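[vernden-manip] Re: Escobar hand kit, anyone used it for packing?
April, 9:40 pm
Posted by Colin Greenwood
Message 2713 in archive

Rozália Tóth wrote:
> We're looking at the Escobar hand kit from Praninham for recording
> pick-and-place by hand. The sales page shows it with blocks and cups,
> and that doesn't tell me much. Our items are small food packs, mostly
> film and foil. Does the grip hold on soft packs? Is the rental worth
> it or should we buy? Also, how tiring is it? Our people would be
> doing this for half a day at a time.
>
> Rozália

Rozália,

I've had the rental version since the start of April and used it on more or less the same problem, so I can answer most of this. I don't have any arrangement with Praninham. We paid the normal rate.

Our task is packing snacks from a loose pile into an open box. All of it is ordinary stuff in sealed film, in different sizes. We set it up in a lived-in room on a printed cloth, because our project (it's called Inside) is about homes and we didn't want a bare bench.

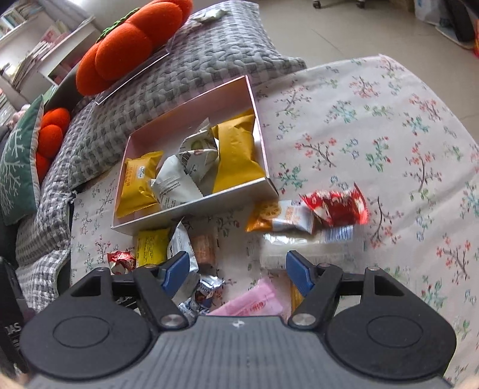 Escobar hand unit with the jaws open, snack box beyond.

To your first question, yes, it holds soft packs, with some practice. The blue finger pads have enough give that you don't need to squeeze hard. Puffy packs are the easiest. Approach from above, close on the middle of the pack and lift. Flat packs lying on cloth are harder. If you come straight down on one, the pads tend to close on the fabric as well. What worked for us was taking the pack by its crimped end, or pushing it against a neighbor first so that one side lifts.

Very small items are the weak spot. A wrapped candy can be picked up, but you have to aim, and the tips are wide for that job. If most of your packs are that small I'd ask Praninham about narrower pads before you sign anything. They told me they have a set but I haven't tried it.

Shiny film was my other worry. Foil and bright metallic wrappers throw highlights into the camera, and so does the bottom of our box. We kept those recordings and haven't had trouble with them so far, but we haven't finished training either, so take that as a partial answer.
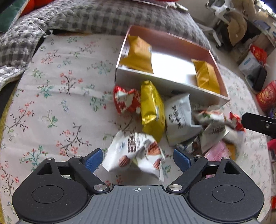

On effort: the jaw linkage moves smoothly and there was no play at the pivot pins when the kit arrived. Half a day is too long for one person in my opinion. Rocío Rivadeneyra did most of our recording and her wrist was sore after the first long session. After that we swapped people every 40 minutes or so and had no more complaints. The body is bulky for small hands. Try it before you commit a whole team to it.

We have nearly 200 usable takes now. We threw out 13, mostly because the person's free hand got in the way or the pack was dropped outside the cloth. Only a couple of the bad ones were the kit's fault, and in both the recording stopped by itself partway through. Restarting the unit fixed it each time. I reported it and got a reply the same afternoon - they asked for the log and sent a firmware update, and it hasn't happened since.

The instructions are the poorest part of the package. The calibration section skips a step (you have to open the jaws all the way before you press start, and it doesn't say so). The rest you can work out. There is a printed quick card in the case that is better than the manual.
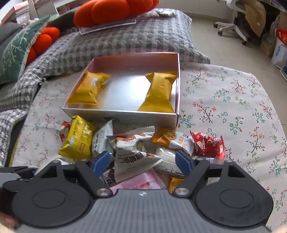

One thing I'd do differently is mix up the pile more between takes. For the first few days we put the packs back in nearly the same places, and the recordings came out too much alike. Now whoever isn't holding the gripper shuffles the pile and turns the box a little. It adds a few seconds per take.

Rent or buy depends on how long you'll be at it. The rental price comes off if you buy within the term, so I'd start with a rental. Ask for the spare pads to be included. Ours came with them and the first invoice we got charged for them separately. They corrected it, but check yours.

I can send you our checklist for a session if it's any use. It's one page.

Colin

Comments (3)

Primo Fabbri
Agree about the manual. We lost a morning to that calibration step. Did you try it with paper bags? We get slipping on those when they're full.

Wakana Aoki
We bought two and I'm happy with them. The pads pick up dust from fabric, so wipe them between sessions. A damp cloth is enough.

Rozália Tóth
Thanks Colin, very useful. Yes please to the checklist. Our smallest packs are about the size of a tea bag so I'll ask about the narrow pads.

Contact the list owner | Copyright Vernden Manipulation List, messages belong to their authors | Back to top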